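December, late evening

Finished loading the league file. 221 pitchers, 716 relief appearances, one season. The Dernuveck bullpen is still the problem entry: two outings are scored to the wrong reliever, and the inherited runners went with him.
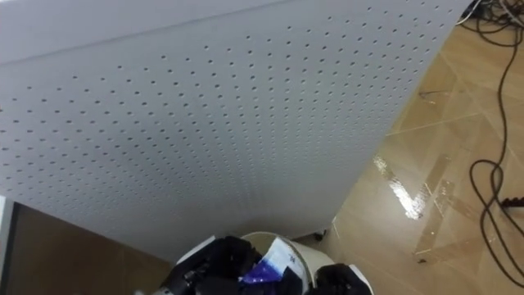 White panel, perforated.

Corrected both by hand from the paper scoresheets. The Guerreiro Park games were clean apart from a missing pitch count in the eighth.

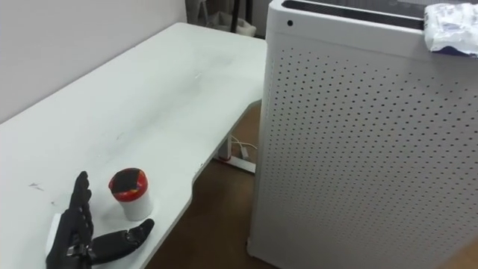
Reran leverage by inning after the fix. The closer drops 3 places. His ninth innings mostly began with nobody on and a lead of two or more – easy work on paper. The setup man moves up to sixth overall, and I expect that to hold. 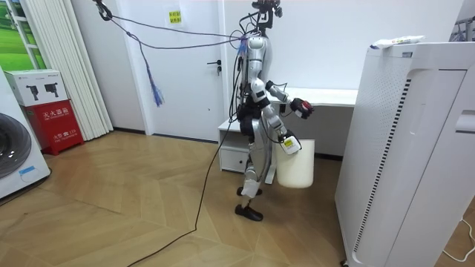

Rest days are the next variable. I have them as whole days between outings, which treats a day game after a night game as a full day off. Hours would be better. Sketched the rest chart with one slanting row per pitcher, and it came out much like the chevron floor under the robot, tan on honey brown, so I went back to plain horizontal bars. Arkus has start times for every home game.

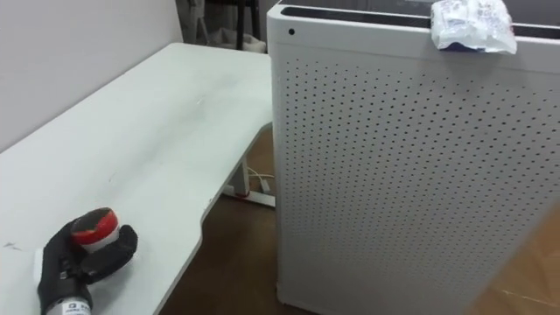
Road start times are patchy. Flalow lists first pitch to the nearest half hour, good enough for a first pass. Some 6 games have no time at all. Left those blank and set the model to skip them. Tomorrow: check the extra-inning games.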